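Course 402: Table Service and Room Setting
Handout 7. Clearing and resetting a small table
Updated 11/6/23

In the last handout we studied how to carry a tray. Today we continue with the moment when the guest has left and the table must become ready for the next one. Please read these notes before the practice hour in the Wynne room.

1. Where to put the tray

At Ollton we put the tray directly on the table only when the table is free of guests. If somebody is still sitting, the tray stays on the side stand. The tray should lie fully on the surface, with no corner over the edge. A tray with a raised rim is preferred, because small things like chopsticks roll easily.

Many students put the tray in the center of the table and after this they have no space to work. Choose one side, and leave the other side for the things which are not yet sorted.

2. Order of the work

First the chopsticks and spoons, then the cups with their saucers, then the bigger plates. Chopsticks are light and they hide under plates, so we want them collected early. Always look for both sticks of a pair. In June the practice kitchen was short of 3 pairs, and all the single sticks were later found in the napkin bin.
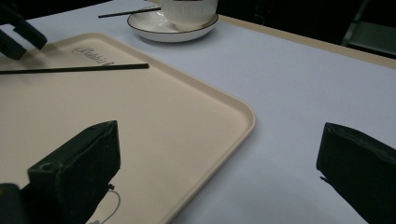 Fig. 1. Tray, black chopsticks, and a ribbed white cup on its saucer.

A cup is lifted together with its saucer, one hand under the saucer. Do not put a finger inside the cup, also when it is going to be washed. If a chopstick is lying against the saucer, take the chopstick first and then the cup. Ribbed cups give a better grip than smooth ones, but the ribs keep tea stains and they need a soft brush.

3. On the tray

Chopsticks lie parallel to the long side, with the tips in the same direction. Heavy items go near the body of the person who carries. Saucers may be stacked up to 7, cups are not stacked.

4. Wiping and resetting

Wipe from the far edge toward yourself, and then wipe the border of the table separately. Wooden borders should not stay wet. For the reset we follow the Kirkis plan (see Handout 3): saucer to the right, cup on the saucer, chopsticks in front of the guest.

Practice task

Work in pairs. One student clears, the other observes and writes remarks on the Atico form. Then change the roles. The task gives maximum 100 points, and points are taken for noise, for single chopsticks, and for a tray which is carried too full. Bring your own cloth.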